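Grasping in Clutter: Does a Second Camera Help?
Course project report, Mei Esposito and Parisa Ghaffari

3. Setup

We used the Boder simulator with the single-arm preset and a parallel task file written for this course. Each trial asks the arm to pick one named object from a wooden table and hold it clear of the surface until the timer runs out. The other objects are distractors. Their positions, the table texture and the lighting are drawn again at the start of every trial.

The target in the trials we report is a gray cylinder. We picked it after early tests with the Walirside object set, where round objects gave the most varied results. A cylinder can roll when a finger touches it off center, and its long axis has to be found before the gripper can line up.

Two policies were trained on the same 203 demonstrations. Policy A gets only the outside view. Policy B gets the outside view and a close view that includes the gripper. Everything else is the same — network size, learning rate, number of training steps. 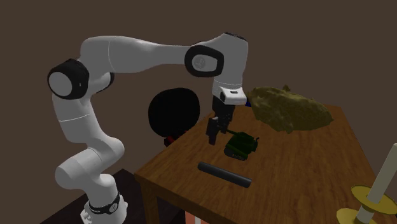
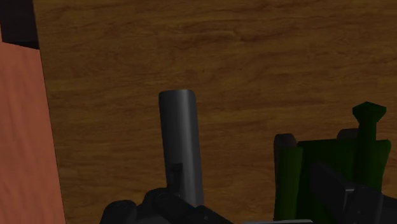 Demonstrations were recorded by both of us with a handheld controller. We threw out any recording where the cylinder left the table. Parisa's recordings were slower than Mei's, so we resampled all of them to a common length of 145 steps before training. We did not test whether this matters.

4. Results

Each policy was run for 30 trials with the same random seeds. Policy A succeeded in 11 and Policy B in 20. Most of Policy A's failures came late. The arm reached the right part of the table and then closed beside the cylinder or pushed it with one finger. Policy B had fewer of these, but it had a failure of its own: when a distractor filled much of the close view, it sometimes stopped moving and stayed there until time ran out.

We also tried Policy B with the close view replaced by a blank input. It succeeded in four trials, so it does depend on that view. It did worse than Policy A, which never had the close view to begin with.

5. Problems

The first version of our success check counted a trial as good if the cylinder was above a set height at any moment. Cylinders that bounced were counted. We changed the check to require a steady hold and reran everything, which took most of September on the Nelport lab machines.

Thirty trials is a small number and we trained each policy only once. We would want several training runs before claiming the gap is this large for other objects. The config files and seeds are in the Woldemariam folder on the course drive.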